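We're looking for people to come and write letters with us in Morndale this winter, and we'd be so pleased if one of them turned out to be you.

## Call for participants: the Flestus Letter Exchange

Flestus is a small reading and writing group that has been meeting in Morndale for longer than most of us care to admit. We started out as a book club, drifted into swapping recipes by mail with a similar group over in Zullside, and somewhere along the way the recipes got shorter and the letters got longer. One woman in Zullside sent a page and a half on how to keep a pie crust from shrinking and then four more pages on the summer she spent picking cherries, and I think that was the point where we all gave in and admitted what we were really doing.

Since then the two towns have sent each other 1,378 letters. They live in shoeboxes, sorted by month, and we have read bits of them aloud at nearly every gathering. Now we would like to open the exchange to new writers, and in particular to people who haven't written a letter by hand since they were made to thank an aunt for a sweater.

## What you'd be doing

The exchange runs from November to March. You'll be paired with one person in Zullside whom you have never met, and you'll write to that person every other week or so. We don't give out topics. In past years people have written about their dogs, their divorces, the price of eggs, a long-running feud over a hedge, and (my own favorite) the complete history of a family's kitchen table, told over three months by a man who swore in his first letter that he had nothing to say.

In between, we hold open writing evenings. You can come to all of them or none. They begin at 7 p.m. and go until the coffee gives out, and the only thing we ask is that phones stay in coats and bags for the first hour. After that people tend to talk, and it gets a good deal noisier.
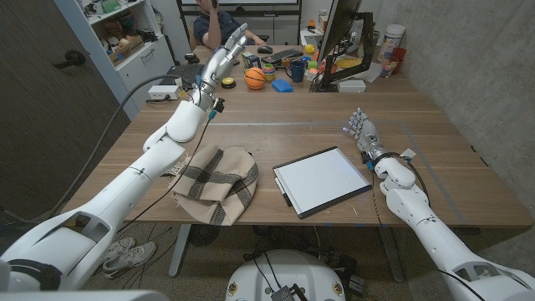 ## Who we'd love to hear from

Anybody over 18 who lives in Morndale or close enough to get here on a cold night. You don't need to be a good speller. You don't need nice handwriting either – one of our most loved correspondents prints everything in capitals with a carpenter's pencil, and his letters are the ones people ask to hear twice.

We have 19 places this year. We'd like a real mix, so please do apply even if you suspect you aren't the type. A few kinds of people we've been short of in the past:

- People who work nights, or odd shifts, and can't usually join things
- Anyone who moved here in the last few years and is still learning which bakery is which
- People who write in English as a second or third language (your partner in Zullside will be patient, and quite possibly in the same boat)
- Men, to be blunt about it
- Grandparents and grandchildren who'd like to sign up together, each with a partner of their own

If you use a wheelchair or a walker, the room is on the ground floor and the side door is the easy one. If writing by hand is painful or hard for you, you are welcome to type, or to dictate to one of us. We've done plenty of letters that way and they arrive just as well.

## What we provide

Paper, envelopes, stamps and pens. I know that sounds like a small thing, but we have found that a drawer with stamps in it is most of the difference between a letter that gets mailed and one that sits by the toaster until spring. You will get a packet at the start with everything you need, and you can refill it at any evening.

There's also a thank-you payment of $400 for the 2 people who take on the job of evening host, one for each half of the season. It involves opening up, setting out the paper, making the coffee and locking the door behind the last talker, and then writing a short note for our newsletter afterward. If you'd like to be considered for it, say so when you apply. Everyone else takes part for the pleasure of it, and there is no fee.

A mug is waiting for you too, although many of our regulars bring their own and get quite attached to a particular spot at the table. Fruit and cookies come and go depending on who's been shopping. 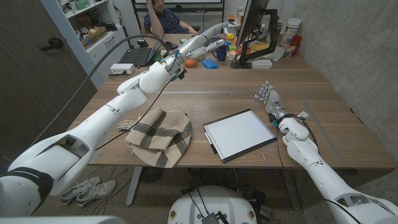
## How to apply

By letter, of course! One page is fine, and please don't go over three, as we read every one of them out loud to each other and our voices give out. Tell us a little about yourself, and then tell us about a piece of mail you remember. It can be a good one or a bad one. It can be a postcard, a bill, or a valentine that went to the wrong house.

Address it to the Flestus Letter Exchange, care of Dubey Stationers, Morndale. The shop has kindly let us keep a box on the counter for years now, so you can drop your letter in by hand if you're passing, and save the stamp for later. Please put a return address on the back, along with a phone number if you have one, in case we can't make out your street.

We need to have your letter by the end of October. Everybody who writes will get an answer, handwritten, whether or not we have a place for them this time around. If we run out of room we keep a waiting list, and it does move – somebody always takes a new job or has a baby in January.

If you have a question before you apply, ask at the counter at Dubey and they'll pass it along to us. It may take us a few days to get back to you. We're slow, but we do write back.

With warm wishes from all of us at Flestus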